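Filed under: Bench Notes > Evaluations > Grippers

27/12/2023

Back on the Cakport service review. Quiet week, phone mostly silent, so a good time to get through it properly. For anyone picking this up cold: Cakport sell a package where they lend out pairs of hand-held grippers, people do household tasks with them, and the customer gets back cleaned episodes ready for training. Prusau want to know by the end of January whether we'd put our name to it. I went in doubtful and so far I'm still there.

The pitch document (Selina has the paper copy, coffee ring and all) promises "delicate object competence" from the starter bundle. Starter bundle is 4,000 episodes. I asked how many of those involve anything you'd call delicate and got a very friendly email that didn't contain a number. Asked again. Mudassar thinks they don't tag by object at all, only by room and task, and that would explain the answer. If so we can't filter for it either, and we'd be paying for a lot of towel folding to get at a few necklaces.

Went through the jewellery batch this morning. Watched 73 episodes start to finish, no skipping, with the sound off. Notes as I went:

- Bangle tasks are the strongest. A thick ring lying flat is a kind object for two fingers. Pinch it across the outside and there isn't much to get wrong.
- Bead strings are where I'd push back. The task label says "pick up necklace" and gives no hint of which part to grab. Operators all pick a different spot. A person sorts that out without thinking; a policy trained on it will get mush.
- Pearls, same complaint but worse. Small, piled up, against the side of the tray.
- The gold piece with the tassel: is the target the gold or the cord? Label doesn't say. Hannelore reckons either is fine so long as it's lifted. I don't agree, and we left it there.

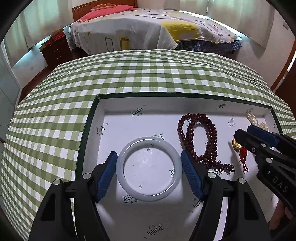
Page last changed by G. Skyrme, revision 2

Bangle, approach from below, with a finger either side of it. I keep coming back to this one as it's about as good as the batch gets, and it still bothers me. The second gripper is angled in at the gold piece and the pearls while the first one is at the bangle. One label covers the lot: "pick up bracelet". So is the right hand part of the task, or waiting its turn? If it's waiting, I'd want it marked idle. If it's working, I'd want its own label. Cakport's spec sheet has a field for this. In the export it's blank in every row I opened.

Printed tray floor is another thing. Black logos on white all over the base, and one of them is right below the bangle. Could be good clutter for training, could be a crutch. If the same tray turns up in every jewellery episode then the model learns the tray. I've asked Notburga to pull the batch apart by tray and see. My money's on one tray.

The gingham cloth I don't mind. Strong pattern, bends a lot toward the edges with that lens, and it ought to show up a bad calibration pretty quickly. Run the undistort on it before we believe any of their pose numbers. Their calibration file is dated earlier than the hardware revision in the same folder, so somebody there should have caught that.

Fingers: blue rubbery texture. Sales claim is that these "won't mark polished stone or gold". Fine, show me. No test report in the bundle. I'd like to borrow a set and close them 20 times on a scrap bit of polished stone and have a look under the scope. Hannelore has offered a cheap bangle of her mother's that went dull years ago. Said thanks, will buy one.

Price compared with Hanarholm: Cakport is nearly double per hour of footage. Hanarholm's stuff is plainer, mostly cups and boxes, but every episode I've opened had both hands labelled and the failures kept in. Cakport throw the failures out before delivery and call it quality control. I want the drops and the fumbles. For small slippery things they're worth more to me than another clean lift, and I said so on the call. Silence, then "we can look into a custom tier".

Mfinanga trial is separate, don't mix the folders please. Someone already has.

To do
- Mudassar: ask for the raw export of the jewellery batch, failures included, no custom tier nonsense
- Notburga: tray count, plus check whether the cloth changes
- Me: undistort check, finger pad test, reply to Prusau saying no decision yet
- Selina: find out what their licence says about footage shot in private bedrooms. The bed's in plain view behind the table and I couldn't find a consent line anywhere in the terms

Lens cap for the bench camera is missing again, grey one, tell me if you've got it.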